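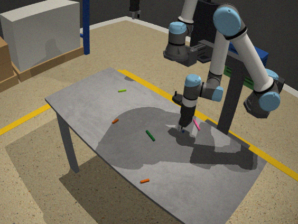 Bright little pieces on a grey tabletop, in a computer rendering.

Home News Culture Sports Events Contact

Puzzle weekend returns to Nendudden, bigger and louder

2 min read

Dust off your thinking caps, because the Nendudden Puzzle Weekend is coming back in December, and this time it gets the whole of the old Tiedemann grain hall to itself! Organizers have booked the building for 3 days, a full day longer than last winter, and they plan to fill it with stick puzzles, block puzzles, jigsaws, knots, mazes and a few things that don't fit any of those names.

Last year's event squeezed into the upstairs room at the Istura library. It was a lovely evening (and a warm one, with that many people on one staircase), but plenty of visitors had to wait outside for a seat. The grain hall can hold 400, so there should be room for everybody, and for coats and strollers too.

"I had kids working next to their great-grandparents on the same jigsaw, and both of them wanted me to go away so they could get on with it," said Dušan Murín, who runs the weekend and built many of the puzzles himself. "I went home that night and started making more."

Murín has made 195 puzzles for this year, from five-minute warm-ups to a long, knotty affair he calls the Cundex, which will have a table of its own near the stage. It is made up of short colored sticks that have to be laid end to end without two of the same color touching. That sounds easy until you reach the last handful and find you have painted yourself into a corner. I was allowed to try an early version and lost most of an afternoon to it. I would happily lose another.

Mornings are set aside for beginners and families. Helpers will be on hand to give hints, but only if asked, and there are cards you can flip to red when you want to be left in peace. After lunch the team rounds begin, with four players to a table and a bell at the end of every round. Teams can sign up together or be matched at the door, and Murín says the matched teams often do best since they have no old arguments to finish.

There will also be a swap shelf by the entrance. Bring a puzzle you've solved, take home one you haven't. Jigsaws are welcome even with a piece missing, as long as you say so on the lid. Last winter someone left a homemade maze carved into an old breadboard, and it was gone again in minutes!

The evening program is still being put together, but a talk on the history of knot puzzles is already confirmed, along with a build-your-own session where visitors can sketch an idea, cut it out of cardboard and try it on strangers. The best of those will go on show at the Istura library through the rest of the winter.

Doors open at 10 a.m. each day. Entry is free, soup is not, and the soup is very good. The hall has a ramp at the side door, and the quiet room behind the stage will be open throughout for anyone who needs a break from the bell. Team places can be reserved at the library desk starting next month.

Contact us | Copyright, all rights reserved | Back to top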